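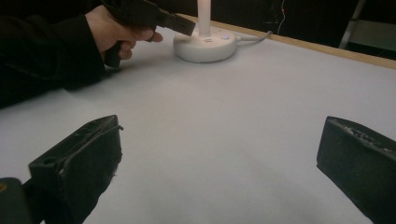

What happened to the Findton market inquiry? The report went to the district council on 6 Feb 2018, and the council voted to keep most of it closed until May.

I've been covering this since the night of the attack and I get the same few questions every day, so I'm putting what I know in one thread. It's long. Mute me if you need to.

Background for anyone new. A crowd went into the covered market in Findton after a message went around saying a stallholder had been selling stolen livestock. The stallholder was Lahcen Ait Brahim. He died in the hospital two days later.

The message was false. Police said so the same week. The animals were his, bought at the Lalta auction, and the papers were in the drawer of his stall the whole time. The officer who found them told the inquiry that it took her a couple of minutes.

People keep asking who wrote the message. I don't know. The police say they know which phone it was first sent from and they have not named the owner. I've seen three different names passed around online. Please stop sending them to me. I'm not going to post them.

The inquiry had a narrow job. It was asked to look at how the police and the council responded. It was not asked who did it. That is for the criminal case, and the criminal case is separate. A lot of the anger this week comes from mixing up the two.

What the inquiry did look at: the first emergency call, the time it took for a patrol to arrive, and what council officials were told that afternoon.

The patrol took 28 minutes. The station is on Hudec Street. If you know Findton you know how far that is from the market. I walked it last week at an ordinary pace and I was there well before that.

The police explanation is that the only car on duty had been sent out toward Lalta for a road accident. The published summary accepts that. It does not say why no officer was sent on foot. I asked the press office and got back the paragraph I had already read.

The summary is all we have. The full report is 60 pages. The council released the summary and the list of recommendations, and voted to hold back the rest so as not to affect the trial.

Could the full text affect a trial? Maybe. I talked to two lawyers who disagree. One said witness accounts shouldn't be out before the witnesses are heard in court. The other said you can black out names and publish the rest, and that it's done all the time.

The vote was not close. The opposition members walked out before it, which made it less close. They say they walked out in protest. The ruling group says they walked out because the cameras were there. Both groups sent me statements within the hour and neither statement mentioned Mr. Ait Brahim by name.

That's the part his family noticed. I spoke to his brother-in-law on the phone that evening. He asked me not to quote him at length and I won't. He said they had read the summary together and then had dinner.

Now the politics, since that's mostly what my replies are about.

Judit Major, who leads the opposition group on the council, says the mayor's office knew about the rumor by lunchtime and did nothing. She says there is an email. She has not shown the email. I have asked for it twice.

The mayor's office says a staff member saw the message at some point in the afternoon and "did not consider it credible." It was not credible. That isn't much of an answer when people are gathering outside a market because of it.

The mayor's party says Major is using a death to win seats. Major says the mayor is hiding behind a court date. This has been going on all week and I expect it to go on until the local elections.

Some of you asked about the rally on Sunday. I was there. Around 20 people stood on the town hall steps with candles and a larger group stood across the road. There was shouting. There were no arrests and nobody was hurt. I saw posts saying shops were smashed. I walked down the main street afterward and saw no broken windows.

Please be careful with the video going around that claims to show the rally. The street signs in it are in a different language. It has been shared by at least one member of the regional assembly, who has not taken it down.

About Darkex. It's the messaging group where the rumor spread fastest, according to the summary. It started as a place for people to buy and sell used tools and farm equipment. The group was closed after the attack and a new one opened under nearly the same name. I'm in it. Most of it is still tools and trailers.

The summary recommends that the council appoint someone to answer rumors quickly and in public. I think that's reasonable on paper. I also think people who believed a forwarded message over their own neighbor were not waiting for a council notice. That's my opinion and you can leave it there.

Other recommendations: a second patrol car on market days, training for the emergency call staff, and a fund for the family. The fund is the only one with no date attached to it. I asked why. The council clerk said the details were "being worked through."

The market is open again. About half the stalls on the meat side have moved to the other end or gone. His is still closed, with the shutter down. Someone leaves flowers and someone else takes them away. I don't know if it's cleaners or something worse, and I've asked.

To the person who wrote that I should cover "both sides" - I've called everyone named in this thread and printed what they told me. If you were in the market that day and want to tell me what you saw, my messages are open and I won't use your name without asking.

To the people asking about the trial date: not set. The prosecutor's office says the charge sheet is being finished. They said the same thing to me before the holidays.

A correction to something I posted last month. I wrote that the first emergency call came from a shop next to the market. It came from inside, from another stallholder. The summary is clear on this. I've deleted the old post.

Also, the hearing where the family's lawyer asks for the full report is open to the public, but seats are limited and you need ID at the door. I'll post the room when the court lists it.

I'll add to this thread if the mayor's office replies tonight. They said they would call back by six.

Update: they called. They have "nothing to add to the statement." I asked about the fund again and was told to put it in writing, so I have.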